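Kitchen and Bath Show Moves to Larger Hall in Trarnstead

The Prekitz Kitchen and Bath Show will move to the Trarnstead Exhibition Center next June, organizers announced. The show has outgrown its old home at the MacDonald Street armory, where several exhibitors were turned away this year for lack of floor space.

Attendance reached 1,392 over two days, the highest since the show began. Organizers said the new hall has room for 62 booths, along with a separate area for talks and product demonstrations. The armory could hold 50.

Cabinet makers, tile suppliers, plumbing wholesalers and countertop shops make up most of the exhibitor list. Lighting will get its own aisle for the first time. Prilley Stoneworks, which cuts counters and vanity tops at its shop outside Trarnstead, has taken the corner booth nearest the main entrance and will offer edge-profile samples to visitors planning a remodel.

The first morning is reserved for the trade. Builders, designers and installers can register with a business card or a copy of a state license. Doors open to the public at 1 p.m. that day and at 9 a.m. on the second day. Admission is $3 at the door, and children under 12 get in free.

Talks will cover small bathroom layouts, venting a range hood through an outside wall, and what to ask a contractor before signing. Seats can't be reserved. The schedule will be posted in May.

Parking at the exhibition center is free in the north lot. The south lot will be closed to visitors during setup and teardown, and exhibitors will receive loading dock times by mail.

Booth applications are open now. Exhibitors from this year's show have first choice of location until the end of January, after which the remaining spaces go to new applicants in the order received.

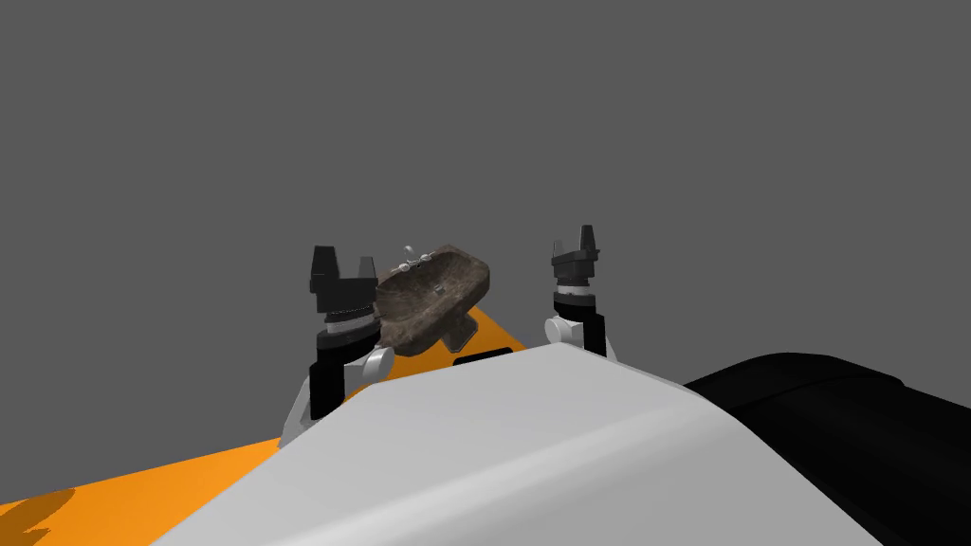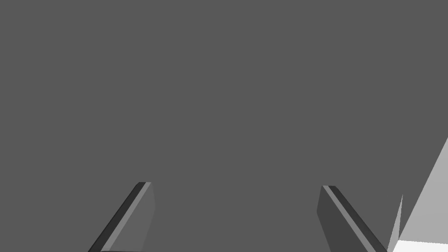

Computer-rendered views with robot grippers. The small stone sink is in the first.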